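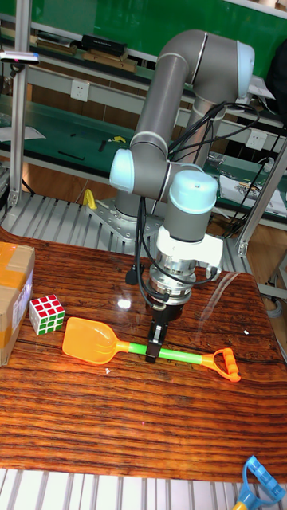 Sand toys have taken over my winter and I couldn't be happier! I started gathering shovels, pails and molds for the Burcombe beach box last December, and the pile is now at 41 pieces, with 30 of them shovels of one sort or another. My favorites are the see-through ones. The scoop on this long one is a clear sort of orange that glows when the light gets into it, and with the bright green shaft and the orange D-shaped handle it looks like a popsicle you could dig with. The Rubik's cube is there too, red side up, and I love how those colors sit together on the shiny reddish-brown tabletop.

A few notes for anyone browsing the gallery:

Handles. I'm a D-handle person all the way. Small hands can grab one from any side, mittens included (yes, we dig in mittens at Burcombe).

Length. Longer shafts are wonderful for moats, and you can stand up while you work! Short ones are better for tunnels and for filling pails.

Coming next: the fish molds, then the sieves, which I've been saving up because there are so many good greens and yellows. The box holds up to 785 liters, so there's plenty of room to keep going.

Gallery by Tala Hourani, updated 12/02/2026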